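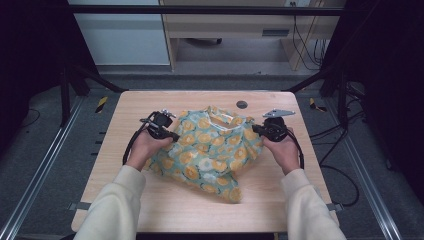 New names for the end-of-season prizes

After a good deal of talk over the winter, and one very long evening in the clubhouse when the tea ran out well before the opinions did, we can tell you that our two touch rugby trophies have names at last. From this season the mixed league winners will lift the Villa Cup, and the winners of the plate competition will take home the Flamus Shield.

Those of you who have been with us since the beginning will need no telling where Villa comes from. It was the name on the gate of the field where we played our first two summers, the one with the slope and the nettles behind the far try line, and plenty of us still have a soft spot for it (and a few still have the ankles to show for it). Flamus was the very first visiting side to make the trip over to play us. They beat us handsomely, stayed for supper and came back the next year, and we have been friends ever since. When we wrote to ask if they would mind lending their name to a shield they said yes by return, and asked if they might have a go at winning it. They may!

Both will be handed out on finals day, which falls on a Friday evening this year so that we can have the main pitch to ourselves. There are 4 teams through to the knockout rounds, with Odo and Oso drawn against each other in the first semi-final. Anyone who saw them meet in the league will know it was level until the last play, and we have already had to ask both sides to speak slowly and clearly to the referee, who spent most of that match unsure which team was being shouted for.

Matches are 2 halves as usual, with a short break for water. The losing semi-finalists play off for the shield, then everyone turns round for the cup final, and we hope to have the prizes done by 9 so that families with little ones can get home at a decent hour. The food stall will be open throughout, and there is room for around 500 on the bank if people are kind about where they put their folding chairs.

If you can spare half an hour beforehand to help put out cones and flags, please leave your name on the sheet by the changing rooms. Boots off indoors, please, and do bring a coat, as that bank gets chilly once the sun has gone behind the trees.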